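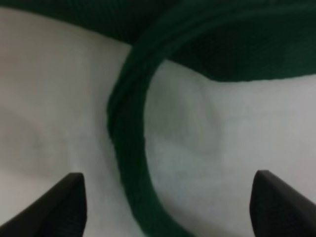

Green, at last!

I have been meaning to dye something green for years. Blue is easy, yellow is easier still (onion skins, a big pot, done by lunch), but a proper deep green has always got away from me. Mine came out khaki. Or pond. One batch was a sort of tired mint that I gave to the dog's basket and never spoke of again.

So in February I booked myself on to a natural dyeing weekend at Fostau, which is a row of old stables up a very long track, and I have not stopped talking about it since. The trick, if you can call it that, is two pots. You dye your cloth yellow first with weld, let it dry completely, and only then does it go into the indigo. I had always been trying to do it the other way round, or worse, mixing the lot together and hoping.

The indigo vat is the bit I could watch all day. The cloth comes out a sour yellowy colour and you think you've ruined it, and then the air gets at it and it turns while you hold it. We all gasped every time, grown adults, in rubber gloves! Two dips gave me a leafy green. Three took it down to something much darker, nearly bottle, and that was the one I wanted.

A few things I scribbled on my hand and want to keep:

Wash the cloth far more than you think. I used to give it a quick rinse and wonder why I got patches.

Wet it right through before it goes anywhere near the vat.

Go in slowly and don't splash - bubbles are bad news for indigo.

Leave it overnight before rinsing, even if you are desperate to see it. (I was desperate to see it.)

Cotton took the colour more quietly than wool did, but I like it. The wool was almost too loud for me, though I can see it as a hat.

I came home by way of Potport, where the yarn shop was shut, and started a list of everything white in the house. The pillowcases are nervous. Next I want to try a grey-green with a little iron in the pot, and my weld seeds are going in as soon as the ground warms up.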